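Camenzind software group, minutes of the meeting of 20th March

Present: Selina Brunner (chair), Silvan Kälin, Florian Mayrhofer, Pirmin Hubmann (minutes)
Apologies: Wendelin Eberhard

1. Minutes of the February meeting
Accepted with one correction from Florian, who would like it on record that he offered to review the planner tests and did not offer to write them. Selina thanked him for offering to review them.

2. Planner (Nedard)
Silvan took us through the new approach planner, and we all enjoyed the plots very much, even the ones that had to be shown twice. The time limit per plan is now 300 ms and the old fallback has been removed from the main branch. There was a long and friendly talk about whether a plan that runs out of time should return the best path so far or nothing at all. Selina prefers nothing, so that the caller has to deal with it. Florian would like a flag. We agreed on nothing for the time being, with a clear error message, and Silvan will write up the flag as a proposal.
Action: Silvan to send the proposal round before the next release.

3. Table plane estimate (Zamuda)
Florian reported on the plane fit, which has been drifting on light surfaces where glare washes out part of the view. He has gone through 1000 views from the camera on the hand-held gripper and sorted out the 70 with the worst fits – a patient piece of work, and the group was grateful for it. Most of them show pale wood with a bright patch on it and very little else for the fit to hold on to.
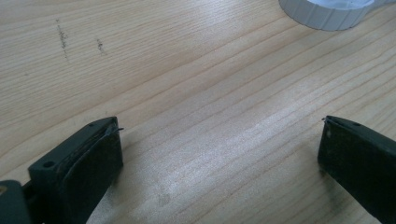
Silvan asked whether the finger mask could be taken from the model of the gripper and not drawn by hand, as at present. Florian thinks so, provided the jaw opening is logged with the same clock as the images, and that brought us back to the clock question from last time, which Pirmin had hoped to avoid. The mask also needs a little more margin at the tips. We will try 2 settings for the margin and compare them on Florian's sorted set before touching the fit itself.
Action: Florian to share the sorted set. Pirmin to look at the timestamps.

4. Log viewer (Groromness)
Wendelin sent a kind note in his absence. Scrubbing backward now works, and the joint plots stay lined up with the images when you zoom. He asks everyone to please delete their old settings file before complaining to him. Pirmin had already complained and withdrew it.
Action: all to update and report bugs in the tracker, please, and not in the hallway.

5. Any other business
Selina reminded us that the naming rules for branches are still waiting for comments. Florian brought up the slow nightly build again, and we moved it to the next agenda, where it will come first.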